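Member Bulletin: Marketing and Outreach

New Guidance on Paid Search for Independent Insurance Agencies

The Bronbridge Agency Association has released its updated guidance on paid search advertising. The document replaces the edition issued last September and applies to all member agencies that buy advertising under their own name. It was prepared by Yufang Lu and Sekar Wattimena of the outreach office.

The guidance follows a survey of 800 member agencies, of which 717 replied. Of those, 682 reported that they had a website, but only 62 kept a record of which search terms led to a quote request. The association regards such records as the starting point for any paid campaign.

Agencies are advised to set a fixed monthly budget, to limit ads to the counties in which they are licensed, and to send each ad to a page about the coverage named in it — a renters ad should not lead to the home page. License numbers must appear on every landing page. Ads that quote a premium require written approval from the carrier.

Agencies that insure commercial and industrial clients should prepare separate ads for equipment breakdown coverage, as these buyers search in different terms from households. A sample set of terms is included in the appendix.

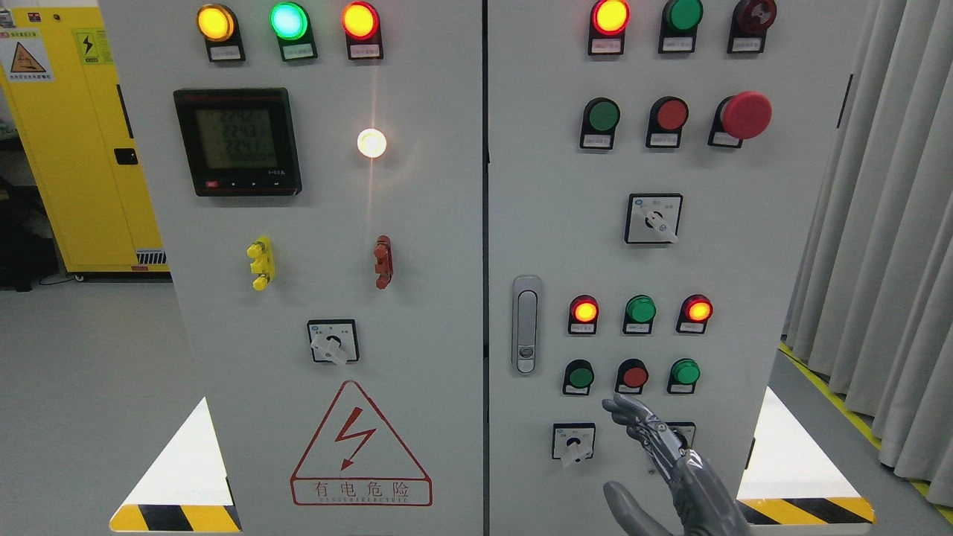
Workshops and Contacts

Madalena Sequeira will lead two workshops on the guidance at the Rondance office. Places are limited to two per agency. Requests to attend should be sent to Adelino Rocha in member services, with the agency's membership number.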